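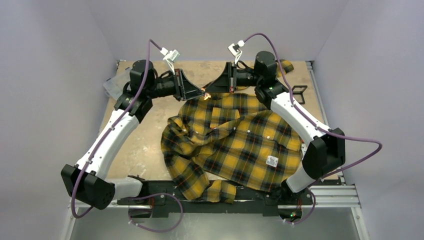

*A plaid flannel shirt on the work surface, between two robot arms.*

## The long loop at Flomness

The country park at Flomness covers 676 acres, most of it rough grass over clay. Families tend to use the strip between the main parking lot and the pond. The rest is served by a single marked loop, rebuilt over two winters and now open for its full length.

The loop starts behind the restrooms and runs counterclockwise. The first section is compacted gravel, wide enough for a double stroller, with a steady grade that no adult will notice and most four-year-olds will. After the second gate the surface changes to packed earth. It drains poorly. In April the low ground beside the alder stand holds water for days after rain, and boots are the correct choice for children and adults alike.

Gaurav Garg laid out the present route. His main constraint was the old one: it followed the fence line and offered no way to turn back once a family had committed to it. The new loop has three cut-throughs, each marked by a post with a yellow band. The shortest return, by the first cut-through, suits a toddler on foot. The third brings walkers out at the top of the pond, next to the picnic tables.

"People plan for the distance and forget the stops," Garg says. "A log takes ten minutes. A log with beetles takes thirty."

The high point of the walk is Tyagi Mound, at 391 feet. Steps were cut into the south side, with a handrail on the left going up. The north side was left as grass and is the one children roll down. It should be checked first for thistles. Views from the top extend to the reservoir, and on weekday mornings the deer are usually in the hollow to the east. Dogs must be leashed from the second gate onward.

Parking is the weak point. The main lot holds 200 cars and fills before noon on school vacation days. The overflow field closes when the ground is soft. Ramesh Pant, who schedules the ranger walks, recommends the Ivitz Lane entrance, which adds half a mile but has shade and a water tap. Ranger walks for under-eights leave from there each Tuesday at 10 a.m. and last an hour.

The Clallasik kiosk by the pond sells soup, hot drinks and sandwiches. It takes cards only. Trail maps are free at the counter, from a print run of 1000, and the version posted at the gates still shows the old fence-line route.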